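Wullevari names Joni Räsänen as chief executive

18 Mar 2025

Retail software supplier Wullevari has appointed Joni Räsänen as chief executive. He takes over from Borislav Softić, who founded the company and moves to the post of chair. The change takes effect immediately.

Räsänen joins from Allbridge, where he ran the order management division and was responsible for its stock allocation and returns products. Before that he spent several years at Nurmi in engineering roles, first on payment terminals and later on the back-office systems that reconcile till data with warehouse records.

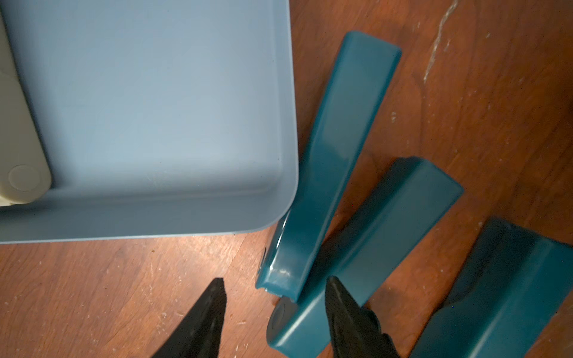
Wullevari sells a stock accuracy platform called Plover to grocery and household goods chains. The software compares shelf counts, deliveries and sales records, and flags lines where the recorded stock is likely to be wrong. It is in use at 2277 shops. The company employs 59 people across 2 offices, with product development and customer support run from separate sites.

Räsänen said his first task would be to shorten the time needed to bring a new chain onto Plover. An average installation takes 16 weeks, most of it spent matching product codes between the customer's systems and Wullevari's own catalogue.

"The matching is done partly by hand and it does not scale well," he said. "We have the data to automate most of it. The remaining cases - multipacks, seasonal lines, items sold by weight - will still need a person to check them."

A revised import tool is already being tested with existing customers. It reads supplier files directly and scores each proposed match, so that staff review only the entries below a set threshold. The company expects to release it in December.
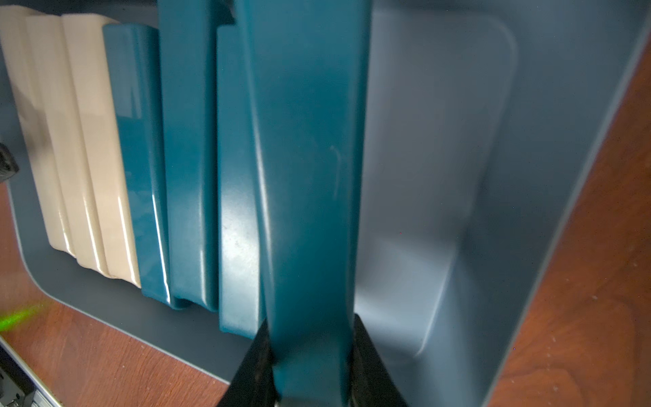
Softić will keep responsibility for the larger customer accounts during the handover. He will also continue to sit on the group that approves changes to the Plover data model, which he designed. His shareholding is unchanged.

"I have run the company and written a fair amount of its code, and the two jobs have been getting in each other's way," Softić said. "Joni has managed larger teams than ours and knows the integration work in detail."

No other changes to senior management are planned. The heads of engineering, sales and support will report to Räsänen. Existing contracts and support arrangements are not affected, and customers will keep their current account contacts.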